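Vasanton ships Drenus 2, perception and planning software for robots that handle cloth

New release adds a live fabric model, a replanner that works mid-grasp and a labeling tool for first-person laundry footage

JANUARY. Vasanton today released Drenus 2, the second major version of its perception and planning stack for robots that handle clothes, towels and other soft goods. Available now to current license holders. New customers from the end of the month.

Cloth is hard. A mug has one shape, a shirt has as many as you care to give it, and most planners want a shape before they will move. Drenus 2 drops the fixed template used in version 1. It keeps a running estimate of where the fabric is, which parts are hidden in a fold and where a second grasp is likely to hold, and it updates that estimate while the arms are moving.

"Version 1 would look, think, then go, and if the fabric slid it started over," said Birsen Keskin, head of software at Vasanton. "Customers told us that, loudly. Version 2 replans with the item still in the gripper. That was most of our year."

The models were trained on 1,263 clips of household laundry work seen from head height, with both hands in view for the grasp sections. Sorting, loading, shaking out, hanging. Small rooms and small machines were a priority, as earlier training material leaned to much on clean lab tables. 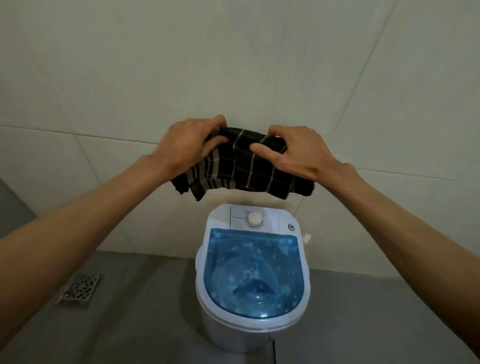
Two-handed hold on a plaid cloth item above a portable top-loading washer.

Patterned fabric got its own work package. Stripes and checks bend with the folds, and version 1 would often read a printed line as an edge. The new edge model is trained to seperate the two, and reports a confidence value for each so integrators can set their own cutoff. Shiny tile and tinted plastic lids, a steady source of bad depth readings, are now masked before planning begins.

What's in the release:

Fabric state estimator. Runs on one camera or several.
Two-arm planner with mid-grasp replanning. Tension limits set per item type.
Trestico, the labeling tool, now bundled at no extra charge. Marks grasp points, hand contact and fold lines on video, exports straight to training.
Replay viewer. Step through a failed pick and see what the planner believed at each point.
418 ready-made test cases, up from 76 in the last release.

Early access went to the integration firm Śliwiński, which has been running the planner on a two-arm test cell since the fall. Its team asked for the replay viewer, and also for shorter log files. Both are in.

Known limits. Drenus 2 does not plan for items larger than a bath sheet. Knots and tangled straps are flagged for a person to sort out. Dark fabric in low light still needs a second camera in most setups, a fix is planned for the next point release.

Existing projects can be converted with the migration script in the installer. Saved grasp libraries carry over. Custom cost functions need a small edit, see the upgrade notes.

Live demo at 2 p.m. on release day, streamed on the Vasanton site, recording up after. Questions can be sent in ahead through the press desk.

About Vasanton
Vasanton makes perception, planning and data tools for robots that work with soft materials. Its products include Drenus and Trestico.

Press contact
Birsen Keskin, via the Vasanton press desk. Review licenses on request.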